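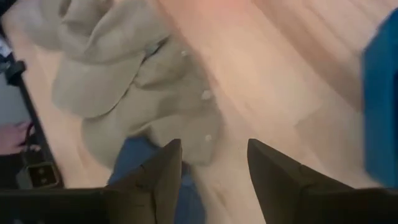
Jalulisの部屋 衣類の片付け

10月、Lotmontの3階にある部屋で衣類の整理をしました。夏物と冬物の入れ替えに合わせ、着るもの、直すもの、手放すものに分けています。記録はArchana Rajput、仕分けはZhenhua Lüが担当しました。

ベージュの上着とデニム
明るい色の木の床の上。上着には生地に近い淡い色のボタンが付いています。下のデニムは中くらいの青です。

分け方のメモ
上着類は先にポケットの中身を確認し、ボタンのゆるみを見ます。ゆるんでいたものは「直す」へ。デニムは裏返して洗い、日陰に干します。色の濃いものは最初の数回だけ単独で洗っています。

床について
建物は1937年築で、板は張り替え済みです。服を広げる前に乾拭きをします。水拭きは月に一度、午前中に済ませています。作業中は窓を開けておきます。

しまう場所
厚手の上着はハンガーに掛け、廊下側のクローゼットへ。肩の形が崩れやすいものは幅の広いハンガーを使います。デニムは三つ折りにして引き出しの下段に立てて入れます。上段は靴下と下着で埋まっているため、今回は手を付けていません。

手放すもの
袋に入れて口を結び、151番の棚に置いてください。回収はMedeirosの担当で、午後4時までに出したものがその日の分になります。濡れたもの、名前の入ったものは受け付けていません。

繕いもの
ボタン付けと裾上げはRudnessに頼んでいます。替えのボタンがある場合は、小袋に入れて服に留めておいてください。仕上がりは次の回収のときに戻ります。

次回は寝具とタオルの整理を載せます。

記録:Archana Rajput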